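Villdale Home Help Desk
Ticket: Air fryer basket smells after use, table cover marking underneath
Product group: Kitchen, worktop appliances
Status: Closed
Opened: March 31, 2026

Reported problem
Customer has a basket-type air fryer standing on the dining table. There is no free worktop in the kitchen. The fryer was bought in December and has been used most evenings. Two complaints:

1. A stale, oily smell when the basket is pulled out, even after washing.
2. The cotton tablecloth under the fryer has gone slightly yellow at the back and will not lie flat any more.

Customer asks whether the fryer is overheating.

First reply
Please check the following and write back.
– How far is the back of the fryer from the wall or from anything else on the table?
– Is there anything between the fryer and the cloth?
– When the basket is washed, is the inner tray taken out?
– Does the fryer switch off by itself at the end of the timer?

Customer reply
Gap at the back is 2 cm. Nothing under it except the cloth. Inner tray is left in, did not know it came out. Timer works and it switches off every time.

Second reply
The fryer does not sound faulty. The gap is too small and the hot air is being pushed down on to the cloth. Please do this:

Unplug and leave for 28 minutes. Lift the inner tray out by the middle and soak both parts in hot water with washing-up liquid. Wipe the inside of the body with a damp cloth, including the roof. Dry everything before it goes back together.

Move the fryer forward and put a Grinow heat mat under it, or any flat heatproof board that is larger than the base. Keep paper goods, packets and fruit away from the vent side. Run it empty at 80 degrees for 5 minutes with a window open.

Customer reply
Done. Used an old Gundia board from the cupboard. A lot of brown grease came off the underside of the tray. The smell is nearly gone. Table as it is now, with the small citrus fruits in their jar and the big citrus fruit on top of it, still on the cherry cloth:

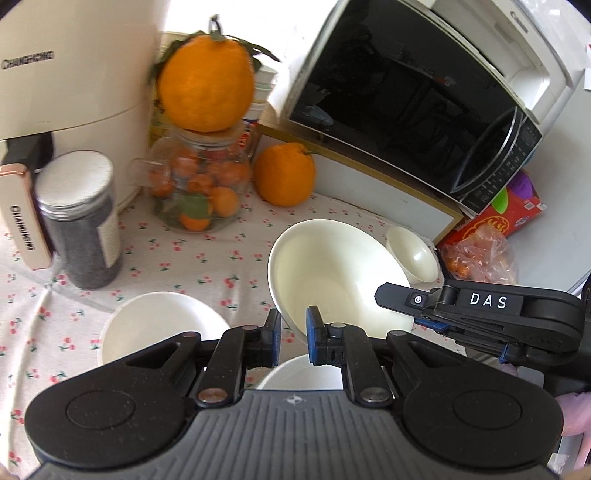 Can the yellow mark on the cloth be washed out?

Light scorching on cotton will often fade if the cloth is soaked overnight in cool water with oxygen bleach and then washed as usual, but a brown or brittle patch is permanent. Test a corner first if the print is coloured.

Customer reply
Will try that at the weekend. Please close.

Closing note
No fault found with the appliance. Cause recorded as grease under inner tray and poor clearance at rear. No parts sent. The Adeyemi care leaflet (basket and tray cleaning) was emailed to the customer. Reopen under the same ticket if the smell returns.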